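Re: [castness-tabletop] table surface for the January weekend

Bart Geerts wrote on 12/10/2024:
> Hi all,
> Two things before I order. One, do we still want felt on the tables
> or are we done with felt? I've had complaints both ways. Two, the
> Lovico rules say any cube can be a marker but last year we had
> people arguing over which color was neutral. Can we settle it now
> and put it in the sheet.
> Also Dierckx wants a yes or no on the hall.
> Bart

Hi Bart, all,

Quick one, typing between other things so excuse the mess.

Hall first. Yes from me. Dierckx want 590 for the weekend, heating included, same as last time. I'd take it before they change their minds. The smaller room upstairs is cheaper but the stairs are a pain with the crates and there's only one outlet that works.

Felt: done with it, please. I know Ineke likes it for cards and she's right about cards. But for Lovico the pieces catch when you slide them, and the green makes half the colors look wrong under those lights. Also it pills. I spent most of an evening last winter picking fluff off the Fellura tiles. If people want felt for card games they can bring a mat, no problem.

What I'd do instead is plain bare tops, matte, some kind of brown or gray. No gloss, the glare on the white tables was awful in the back row. Wipe down with a damp cloth between sessions and that's it.

Neutral color: yellow. Black vanishes in the corners, white gets mixed up with the score pegs, and red and blue are always somebody's color already. Yellow on brown you can find from a chair away. One cube on the table at start of play, everything else stays in the bag until it's called for.
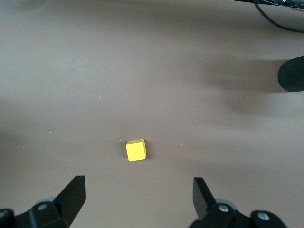
Proposed wording for the sheet, shout if you hate it:

1. The yellow cube is neutral. No player may claim yellow.

2. It starts near the middle of the table. Near is good enough, please do not get out a ruler.

3. Whoever takes the first trick moves it one space. After that it moves as per the printed rules.

4. If it gets knocked, put it back where both players agree it was. No agreement, back to the middle. No appeals, no calling me over from the kitchen.

5. Max 8 players per session, 4 to a table. We went over that last time and it was a zoo.

On the Fellura set, I still have the big box. Two tiles missing, I think the corner ones, will check. Does anyone have spares from the old edition? The backs are a slightly different shade but fine for friendly games. Not fine for the Castness cup obviously, you can tell them apart from across the room.

Somebody asked off list about the 1707 map variant. I'd rather leave it out this time. The setup alone eats the whole morning and the harbor rules still dont make sense to me, sorry. Happy to run it one evening at my place for anyone who's keen, bring snacks.

Still need from people:
- who's driving and has trunk space for the crates
- who can open up the hall, Dierckx only hand over one key
- dice trays, we seem to have lost most of them
- a kettle. The hall one is disgusting

Bart, if you're ordering anyway can you get another bag of cubes, mixed, the cheap ones are fine. And a roll of the wide tape for the table joins. I'll settle up when I see you.

Gotta run, reply to the list not just to me plese.

R.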